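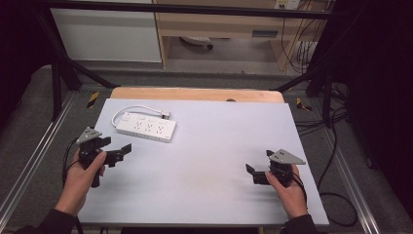
Taddale Documentary Archive Opens to the Public in February

The Kollow Foundation is pleased to announce that the Taddale collection of regional television documentaries will open to researchers and general visitors in February. The collection holds 897 films made for local broadcast, most of which have not been shown since they first aired.

Cataloging was directed by Stamatia Dimitriou, who joined the Foundation as head archivist after seven years with the Preda Film Library. Her team has also prepared 3000 pages of production notes and interview transcripts for use in the reading room.

The opening program features "The Dretach Road," a three-part series on family life in a mill town. Its director, Evaristo Bassi, returned to the same households over several years and let residents speak at length, without narration. All three parts will be screened in the main hall, and Mr. Bassi will take questions after the last of them.

Admission to screenings is free for members. Visitors who wish to view other titles should apply in writing – requests from schools and colleges are welcome – and should list the films they would like to see.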